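Escurridor ovalado Vodholm, verde claro
Menaje de cocina / Escurrir y lavar / Ref. 3861

Hay escurridores que aspiran a decorar una encimera de revista. El Vodholm se conforma con dejar salir el agua y quedarse con los macarrones.

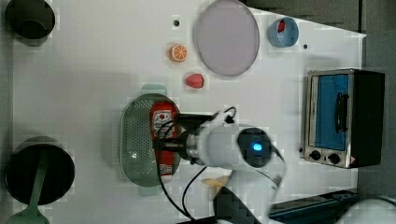 Lo fabrica Jorov desde hace bastantes temporadas y en todo este tiempo solo le ha cambiado la pegatina del precio, cosa que a nuestros clientes les hizo menos gracia que a ellos. La forma ovalada cabe en los fregaderos estrechos donde uno redondo acaba de canto. El fondo lleva muchos agujeros pequeños, así que el arroz se queda dentro. La quinoa, según el día.

Tiene dos asas planas, una en cada extremo. Sirven para levantarlo con las dos manos y también para pelearse con el cajón, que es donde pasará la mayor parte de su vida.

Datos
Color: verde claro
Largo con asas: 33 cm
Peso: 300 g
Lavavajillas: sí, bandeja superior
Microondas: no. Nos lo preguntan mucho.

Usos que nos constan: lavar fresas, escurrir pasta, guardar los botes de salsa que no caben de pie en la nevera y hacer de frutero cuando vienen visitas. La garantía cubre los dos primeros.

Se vende suelto o en caja de 6, formato pensado para comedores y para familias que prestan cosas y no las recuperan. La tapa Adams, que se anuncia como universal, no le encaja.

Disponible en Bescombe, tienda y almacén. Los pedidos hechos antes de las 12:00 salen esa misma tarde. La próxima reposición en verde llega en febrero; en otros colores no está prevista.

Devoluciones: sin usar y con su etiqueta. Si huele a ajo, lo damos por usado.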